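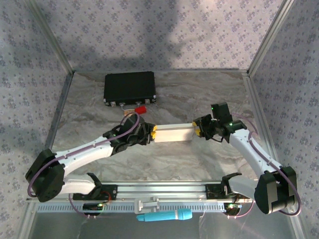
Two robot arms hold a long, narrow cream-colored box above a marble-patterned tabletop.

Filed under: Community, Veterans

Marion Mackay has run the Stasville veterans' oral history project from a back room at the public library for six years. She spent 22 years as an Army nurse before that.

"I was asked to record four men from my church," Mackay said. "We have 110 interviews now, and I still have a waiting list."

Most sessions last an hour. Mackay does not send questions ahead of time.

"If they've practiced, you get the speech," she said. "I ask what they ate the first week of basic training. Everyone remembers that."

Walid Chamoun, a Navy veteran who served as a machinist's mate, recorded his interview in August. He said his daughters had heard few of the stories.

"They knew the ship and that was it," Chamoun said. "I gave them each a copy. One called me that night – we talked until 1 a.m."

The project costs $3,000 a year, which pays for storage and transcripts. Dima Majali does the typing and has finished 2,316 pages.

Mackay wants to hear from more women who served. Sign-up sheets are at the library's front desk.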